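数据分析平台用户论坛 > 数据接入与整理 > 跨期报表合并

主题：关于季度报表合并时字段类型不一致的处理规范，征求各部门意见 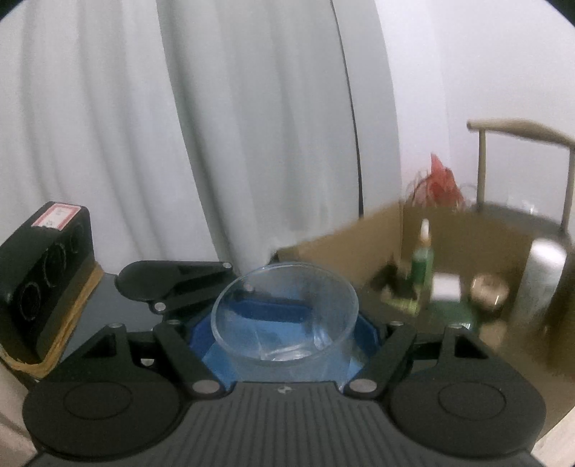 发帖人：数据治理组_Hviid
发表于：1月2日

各位同事：

为统一本年度季度经营报表的合并口径，数据治理组拟对现行的数据接入流程作出调整，现就相关事项征求意见。

目前各业务单元上报的源文件共309份，格式以电子表格为主，另有一部分为逗号分隔文本。上一季度合并过程中，有18份文件的“客户编号”字段被Drinov平台自动识别为数值型，前导零全部丢失，与主数据表关联后出现大量空值。该问题直至报表送审阶段方被发现，相关看板不得不撤回重发。

治理组初步意见如下：

一、所有源文件在接入Drinov之前，须先经Sketov完成预处理，由Sketov将全部字段统一转换为字符型后输出。

二、数值型和日期型字段的还原，统一在Drinov的数据源层完成，不得在单张工作表中以计算字段方式临时转换。

三、各单元不再自行维护本地连接，一律改用治理组发布的共享数据源。

四、共享数据源的字段命名以主数据字典为准，字典中未收录的字段须先行申报。

请各单元结合本部门实际提出书面意见，可直接在本帖内回复。

Grethe Hviid
数据治理组

回复人：财务分析_Hedegaard

已阅。财务分析部对第一条持保留意见。

全部字段先转字符型、再逐一还原，对于字段较少的文件尚可接受，但财务月结表单张即有70列，其中绝大多数为金额。金额字段在源文件中本为数值，精度完整；先转为文本再转回，涉及小数分隔符、千位分隔符以及负数括号写法的识别，反而引入新的风险。去年11月我部曾按类似方式处理过一批应收账款明细，括号形式的负数在还原后全部变为空值，合计数与总账不符，核对工作占用了相当长的时间。

建议将第一条改为：仅对编号类、代码类字段强制指定为字符型，其余字段沿用源文件类型。

Kaj Hedegaard

回复人：数据治理组_Hviid

感谢财务分析部的意见。

治理组理解金额字段的顾虑。之所以提出全部转换，是考虑到Drinov在识别类型时仅依据文件前200行进行判断。如某列前200行均为数字，而后续行中出现字母或符号，则后续内容会被置为空值，且界面不作任何提示。按字段类别区分处理，前提是各单元能够准确申报哪些字段属于编号类。从上一季度的情况看，申报清单与实际文件之间存在出入，个别单元的清单沿用的是旧版模板。

请财务分析部进一步说明：若采取分类处理，申报清单由何人负责核对，核对时点如何安排。

回复人：渠道运营_Fourie

渠道运营部补充一个情况，供治理组参考。

我部数据主要来自Kashindye和Pritton两个渠道系统。Kashindye导出的日期为“日/月/年”，Pritton导出的日期为“月/日/年”。两份文件分别接入时均能正常识别，合并之后则以首个文件的区域设置为准，凡日数小于或等于12的记录，日与月会被对调，且不会报错。日数大于12的记录则变为空值。

因此，就日期字段而言，我部支持先转字符型，再按来源分别解析。金额字段是否适用同一办法，我部无倾向性意见。

另请明确：第三条所称“共享数据源”上线后，原有本地连接保留至何时。我部有若干看板仍在使用旧连接，若统一停用，需预留迁移时间。

Nobuhle Fourie

回复人：财务分析_Hedegaard

答复治理组上述询问。

申报清单可由各单元的报表编制人填写，由复核人签认，于每季度首次上报前提交。字段如有增减，随文件一并更新。我部现有的月结流程即设有复核环节，不需另增岗位。

关于依据前200行判断类型的问题，我部认为属于平台参数问题。Sketov在输出时可附带一份类型说明文件，Drinov读取说明文件后便不再自行推断。此功能我部已在测试环境中使用，金额字段、编号字段均能正确识别。若治理组采纳该方式，则第一条所述全部转换已无必要。

回复人：平台支持_Kárason

平台支持组就技术层面作如下说明。

类型说明文件的方式可行，但有两项限制需要提请注意。

其一，说明文件按列的位置匹配，不按列名匹配。源文件中一旦插入新列或调整列序，其后所有字段的类型均会错位。财务月结表结构稳定，适用此方式；渠道类文件列序变动较为频繁，不建议采用。

其二，说明文件仅对单个文件生效。采用通配符方式合并多个文件时，平台只读取第一个文件对应的说明，其余一概忽略。此次需合并的文件均拟采用通配符方式，若不加调整，说明文件将起不到预期作用。

可行的替代做法是在Sketov中先行完成合并，输出单一文件及单一说明文件，再接入Drinov。该做法对Sketov服务器的内存有一定要求，我组可先行安排一次压力测试。

Bergþóra Kárason
平台支持组

回复人：财务分析_Hedegaard

关于按位置匹配一节，此前我部并不知悉，平台使用手册中亦未载明。建议平台支持组将该限制补充至手册的数据接入章节。

在Sketov中先行合并的方案，我部可以接受。

回复人：区域报表_Egilsson

区域报表组意见与财务分析部不尽一致，现说明如下。

本组认为，合并环节前移至Sketov后，各单元将无法在Drinov中直接追溯某一条记录来自哪一份源文件。现行通配符合并会自动生成“文件路径”字段，本组日常核对中频繁使用该字段。若在Sketov中合并而未保留来源信息，一旦数据有误，只能逐份翻查原始文件，效率将明显下降。

此外，第二条要求不得以计算字段方式临时转换类型，本组原则上赞成，但请考虑例外情形。区域报表常有临时性的分析需求，时限较短，若每次均须提请治理组修改共享数据源，恐难以按时交付。建议允许在标注“临时”字样的工作簿中使用计算字段，并规定其不得用于正式送审。

Bergþóra Egilsson

回复人：平台支持_Kárason

答复区域报表组：Sketov的合并步骤可以选择附加来源文件名一列，默认关闭，需在步骤设置中手动开启。开启后输出的字段名为“source_name”，内容仅为文件名，不含完整路径。如各单元文件命名规范统一，凭文件名应可定位至具体单元和期间。

如需保留完整路径，须在合并之前为每个输入分支增加一个常量字段，维护工作量较大，不予推荐。

回复人：区域报表_Egilsson

文件名可满足本组需要，前提是各单元严格执行命名规范。目前仍有单元以“最终版”“最终版修改”等字样命名上报文件，从文件名无法判断期间。请治理组在规范中一并作出规定。

回复人：渠道运营_Fourie

对临时工作簿的例外条款，我部持不同意见。

我部此前即存在类似做法，标注为“临时”的工作簿经多次复制，最终被用作正式看板的数据来源，标注亦在复制过程中被删除。查明问题所在时，原编制人已调离岗位，计算字段的逻辑无人能够解释。如确需设置例外，应同时规定有效期限，到期由平台自动归档，不宜仅凭名称加以区分。

回复人：区域报表_Egilsson

设置有效期限，本组可以接受。惟期限不宜过短，以一个完整的报告季度为妥，以便在下一期报表中验证结果。

回复人：渠道运营_Fourie

我部认为一个季度偏长，建议以一个月为限，确有需要的可申请展期一次。此点如不能达成一致，请治理组裁定。

回复人：数据治理组_Hviid

综合各部门意见，治理组对原方案修订如下，请予复核。

一、源文件统一在Sketov中完成合并，合并步骤须开启来源文件名选项，输出单一文件及对应的类型说明文件。

二、编号类、代码类字段强制为字符型；日期字段先以字符型读入，在Sketov中按来源系统分别解析后再行合并；金额字段沿用源文件类型。

三、各单元须提交字段申报清单，由编制人填写、复核人签认。列序如有调整，须在上报前通知治理组，未经通知擅自调整的文件予以退回。

四、源文件命名统一为“单元代码_报表代码_期间”，不得附加版本字样。修订后重新上报的，以覆盖方式提交，历史版本由服务器留存。

五、临时工作簿中可使用计算字段转换类型，不得用于送审。有效期限暂定为一个月，可展期一次，展期申请由所在单元负责人提出。区域报表组如在试行期间遇有困难，可另行提出。

六、原有本地连接在共享数据源上线后保留一个季度，期间仅供查询，不再刷新。

平台支持组所提压力测试，请在方案试行之前完成，并将结果附于本帖。

回复人：财务分析_Hedegaard

对修订稿第二条无异议。第三条请补充：退回文件应注明具体列号及不符之处。以往退回通知仅写明“格式有误”，编制人须自行逐列比对。

回复人：数据治理组_Hviid

同意，已补入第三条。

回复人：区域报表_Egilsson

第五条本组保留意见，试行期间先按一个月执行。

回复人：平台支持_Kárason

压力测试已完成。以全部源文件一次性合并，服务器内存占用处于允许范围之内，输出文件行数与各源文件行数之和一致。测试中有一份渠道文件因表头占用两行而读取失败，经手动指定表头起始行后通过。请渠道运营部确认该文件是否仍按双行表头导出。

回复人：渠道运营_Fourie

经核实，该文件由Pritton导出，第一行为报表标题，第二行方为字段名。导出模板由系统方维护，我部无权修改，请在Sketov中按跳过首行处理。字段申报清单将按此注明，随下一次上报文件一并提交。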